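Sesavard | Blankets, Throws and Bedding
Skip to content
Free returns within Australia
Home / Bedroom / Blankets / Volell Cloud Blanket

Volell Cloud Blanket, Blue
$80.00
In stock
Size: Single / Double / Queen
Quantity: 1
Add to cart Add to wish list

A fluffy blue blanket with white clouds and tiny yellow stars. We ordered it for the children's range, where it sold modestly. Then we moved it to the general bedroom page and it was bought at once by grown adults with mortgages, so in the general bedroom page it stays.

The pile is deep enough to lose an earring in. It is polyester, and we won't dress that up. It goes in the machine on cold, comes out looking sorry for itself, and recovers on the line by mid-afternoon. Keep it out of the dryer unless you'd like a flatter, crunchier blanket, in which case we also sell the Horis, which comes that way.

The colour is a proper daytime blue. It sits happily with teal curtains and gets along with a purple pillow, a combination we would have advised against over the phone. The clouds are generous and the stars are small, so from the doorway you mostly get weather.

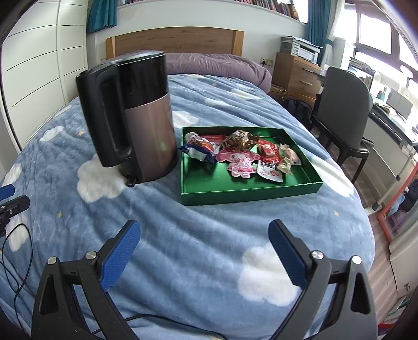 Taner Canpolat writes that he bought the queen for a double bed and regrets nothing, although it does creep towards the floor on one side and he has stopped arguing with it. He'd like it in grey. He also wants it known that biscuit crumbs go into the pile and don't come back without a vacuum.

Fair on all counts. Grey is being discussed. For crumbs, take the blanket outside and shake it hard, preferably upwind of the neighbour's washing. For tea, blot it, don't rub, and put it through a cold wash the same day. A tray helps with both — it keeps the lollies in one place and gives you something to blame.

Details
Colour: blue with white clouds and yellow stars
Fibre: 100% polyester
Wash: cold, gentle cycle, line dry
Iron: no
Item code: 742

Delivery
Orders placed before noon leave the same day, except on Thursday, when the courier comes early and won't discuss it. Allow 6 working days for regional addresses.

Returns
Unwashed and in the bag, please. Cat hair counts as use.

You may also like
Horis Flat Weave Blanket
Zulu Bolster, Plum
Volell Cloud Pillowcase (sold out)

Customer rating: 4.6 from 1,009 reviews
Write a review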